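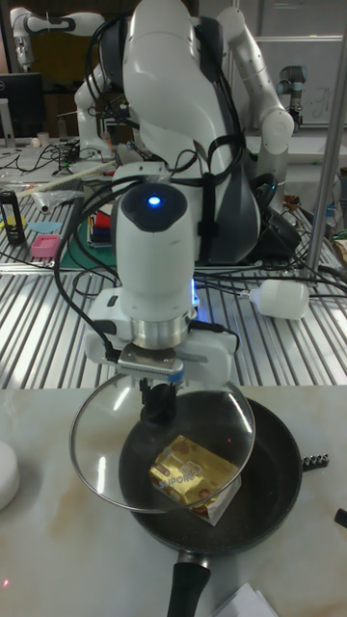 Padby kitchen automation grant: progress report no. 5
Prepared by Malcolm Hebden
4/21/18

1. What this report covers

You asked for a report on the supplier's open day and for a view on whether the second payment should be released. I attended for the full day. My view is that it should not be released yet, and the rest of this note says why.

2. The visit

The open day was held at the Nurov workshop. There were 11 of us in the visiting party, including two people from Tsakiris, who are thinking of buying the same system for their canteens. We had a talk in the morning, the demonstration before lunch and a question session afterwards which ran short. I had hoped to see the written test records. These were promised for the afternoon and then promised by email. I have had one email, which thanked me for coming.

3. The demonstration

The task was to handle a glass lid and a frying pan, with a foil-wrapped block of butter standing in for the food. The gripper takes the lid by its knob and holds it tilted over the pan. I will say plainly that this part was good to watch. Clear glass is hard for cameras, and the knob does not give the fingers much to hold. The staff were pleased with it and had a right to be.

My difficulty is with what was claimed afterwards. We were told that the arm is "close to kitchen ready". What I saw was one lid, one pan and one wrapped packet on a marble-patterned worktop. Nothing was cooked. The butter stayed in its wrapper. I asked whether the arm could manage a lid with steam on the inside, and was told this was planned for August. I asked the same about a greasy knob and got the same answer.

I also asked how much of the routine was set up beforehand. The reply was that the pan position is "broadly fixed". Our own cooks do not keep their pans in a broadly fixed position, and I would like that phrase explained before anyone signs anything.

4. Figures given on the day

The slides stated that the lid task had been run 324 times in the workshop. They did not say how many of those runs ended well, or what counted as ending well. When pressed, the presenter said the rate was improving. The agreement asks for 200 runs in a row with a named measure of success – a plain total does not meet that, however large it is.

5. Burasow site

The site at Burasow remains ready and unused. The power supply has been checked and the floor marked out. The kitchen manager has asked twice for a start date and I have not been able to give her one. She would also like to know who cleans the arm, and how, given the cables strapped along it. I passed this on and it was written down.

6. Spending

No change since report no. 4, apart from travel to the open day.

7. What I recommend

Hold the second payment until the full run records arrive, failures included. Ask for a repeat of the demonstration with a wet lid and a pan that one of our own staff puts down where they like. If both go well I will gladly say so in the next report. Tsakiris have asked to come along again, and I see no objection provided they pay their own fares.

M. Hebden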